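Cinturón reversible Plirnby, de Jumodico

Categoría: Accesorios de hombre / Cinturones
Referencia: Plirnby 12
Colores: negro y marrón oscuro (los dos en el mismo cinturón)

El Plirnby es un cinturón de vestir para el hombre que trabaja con traje o con pantalón de pinzas y chaqueta. Tiene dos caras de piel de vacuno cosidas entre ellas, una negra y otra marrón oscuro. Para cambiar de color se tira un poco de la hebilla, se gira media vuelta y se suelta. La hebilla es de acero cepillado, sin logotipo.

La piel viene del taller Dunbar, que la corta y la cose para nosotros desde hace 12 años. Cada temporada hacemos 900 piezas y no repetimos hasta el mes de diciembre, por eso algunas tallas pueden faltar durante unas semanas. Si su talla no aparece en la lista, puede escribirnos y le avisamos cuando llega.

Tallas
De la 85 a la 115, de cinco en cinco. La talla es la distancia en centímetros desde la hebilla hasta el agujero del centro. Le recomendamos medir un cinturón que ya usa y que le queda bien. No mida el pantalón, la medida sale casi siempre corta.

Con qué se lleva
La cara negra, con zapato negro y traje gris o azul marino. La cara marrón va mejor con los mocasines de la línea Rumance y con pantalón de algodón. Para vaquero es un cinturón demasiado fino, le aconsejamos otro modelo de 4 cm.

Cuidado
Pasar un paño seco después de usar. Crema incolora 2 veces al año. No guardar enrollado.

Envío y cambios
El cambio de talla es gratuito si el cinturón no ha sido usado. Los pedidos de empresa los atiende Rawan Qudah, también con iniciales grabadas en el interior de la hebilla.

Precio y tallas disponibles revisados el 6/5/18.

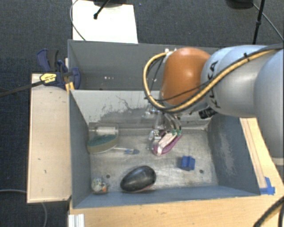 ¿Se puede acortar el cinturón en casa?
La hebilla se abre con una pinza pequeña, así que puede cortar la piel por ese lado con unas tijeras fuertes y volver a cerrarla. Corte de dos en dos centímetros y pruebe cada vez, porque un cinturón cortado ya no lo podemos cambiar.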